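4. Placing the unit and loading the lower shelf

Applies to the Natent tabletop mesh shelf with two or more compartments. Finish section 3 (joining the side and back panels) before starting.

4.1 Choose a flat, level table. Leave a gap of 2 inches between the back panel and the wall.

4.2 Set the unit down with the open side facing forward. Press on each top corner in turn. If the unit rocks, loosen the lower frame screws a half turn, press down on the frame, and retighten.

4.3 Check that the lower shelf board lies flat inside the frame. The board must not ride up on the mesh at either side.

4.4 Leave the unit unloaded for 12 hours if the optional adhesive feet have been fitted.

CAUTION: Do not lift or slide the unit by the mesh panels. Hold the outer frame on both sides.

4.5 Load the lower compartment first. Insert the basket from the front, keeping it level.

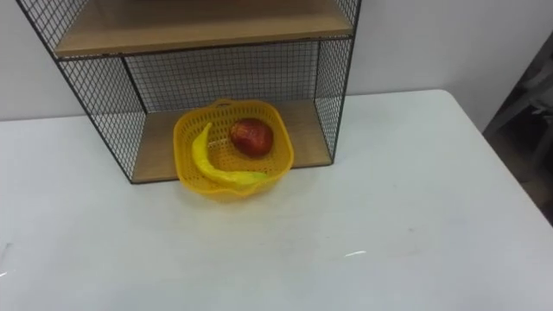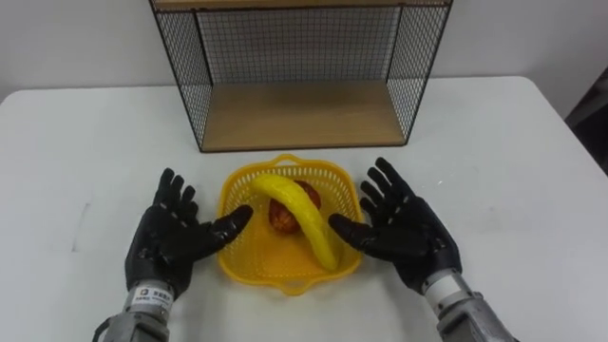 4.6 A basket deeper than the shelf board will extend past the front edge. This is acceptable on the lowest level only, where the tabletop is directly underneath. With a square basket such as the yellow perforated one, check the position of the handle at the far rim before pushing the basket in, and stop if it touches the back mesh. Do not force it.

4.7 To remove the basket, clear the table in front of the unit and draw the basket straight out. Support both sides once it is clear of the board.

NOTE: Place long items such as bananas along the inner wall of the basket — they should not stand above the rim where they can catch on the shelf above.

4.8 Load the upper boards last. Keep heavier items low and toward the back panel.

4.9 Recheck all frame screws after 60 days of use, and again whenever the unit is moved to another table.

Replacement boards and screws are listed under part group 143. Order through the Heltcombe parts desk, attention Iqra Virk.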